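Souad Morsy
@souadmorsy

I have been replacing our plates one at a time since May and a few people asked how that is going, so a thread.

1/
We started with a boxed set of 24 pieces from when we got married. By this spring we were down to three dinner plates and a lot of saucers. We don't use saucers.

2/
I didn't want another boxed set. You pay for the bowls and the saucers and the one big platter, and then it's the dinner plates that break. So the plan was single plates, any color, as long as they stack and fit our dishwasher.

3/
The dishwasher part matters more than I expected. Ours has narrow slots. Anything with a deep curve takes up two of them. I measured, and a shallow plate with a low rim goes in every slot. A pasta bowl type of plate does not.

4/
First stop was the secondhand place on Bomimgate. They keep the odd plates in crates at the back, no order to them. I took the white ones first because white is easy. Most had gray knife marks that did not come off with baking soda. Two went back out as saucers for plant pots.

5/
Nikola Gajewski told me to run a fingernail around the rim before buying. You can feel a chip you can't see in shop light. I have put back a lot of plates since then.

6/
Colors. I said any color and then found out I have opinions. Dark blue shows every water spot. Red looked fine in the store and bad under eggs. Pale green has been the best so far. Toast looks good on it, rice looks good on it, and it goes with white.

7/
The green one came from Moroz, the small kitchen shop next to the pharmacy. It was in a bin by the register with no box. I went back the next week for more and they were out. The man there said to try again in the fall.

8/
Someone asked about the rings. Yes, there are fine ridges on the inside wall, just in from the rim. I thought they would trap food. So far a regular brush gets it all. Peanut butter took two passes.

9/
Count as of this morning: 13 plates we use, not including the plant pot ones. We are four people, so that's three meals and one left over if nobody snacks. Somebody always snacks.

10/
The table is also where the kids do their letters, so setting it means pushing the foam alphabet over to one side. I used to put it all back in the bag before every meal. Now I only do that at night.
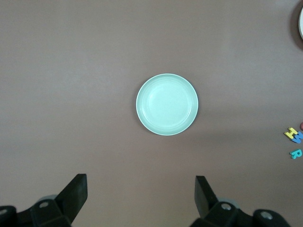 The green plate, with a bit of a white one top right. Yellow H waiting for its turn.

11/
@ Thắng Triệu, you asked if the mismatched look bothers me. It did for a week or so. Then my daughter started picking her plate by color and now she sets the table without being asked. She is five. I'm leaving it alone.

12/
Still looking for: one more pale green in the same size, and something small for cake. If you see any on Bomimgate let me know. Under 17 dollars for a plate please, I saw one for more than that last week and walked out.

13/
The saucers are in a box in the hall. Ivars is taking half. The rest are free if you can pick up after 6 pm.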